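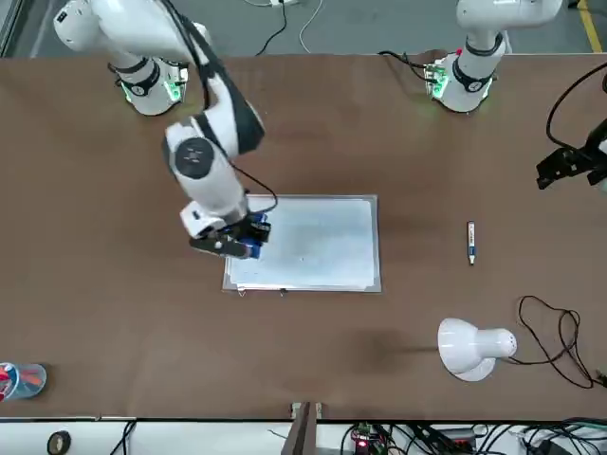 Progress Report to the Weidemann Fund
Project: Shared Study Room, Panley Learning Center
Reporting date: 11/10/24
Submitted by: Dirk Böttcher, Project Lead

Summary
Work on the study room is on schedule. The grant has been applied to tabletop writing boards, markers and desk lamps for evening learners. Spending to date stands at $900, all of it within the approved equipment line.

Activities this period
The boards were ordered from Grilletti and the lamps from Witano. Both orders were received complete. Each work place now has a white board with a slim frame, laid flat on the table so that two learners can write from opposite sides, together with a marker and a white desk lamp. Evening sessions opened in June with 9 learners enrolled. Enrollment has since risen to 13.

Matters for attention
Board surfaces show smudges and faint traces of old writing after regular use. Session leaders have been asked to wipe them down at closing, and cleaning fluid will be added to the supply list. Markers will be kept at the table and checked weekly.

Next period
We request approval to purchase 3 additional lamps under the existing budget. A revised equipment inventory will be sent with the next report.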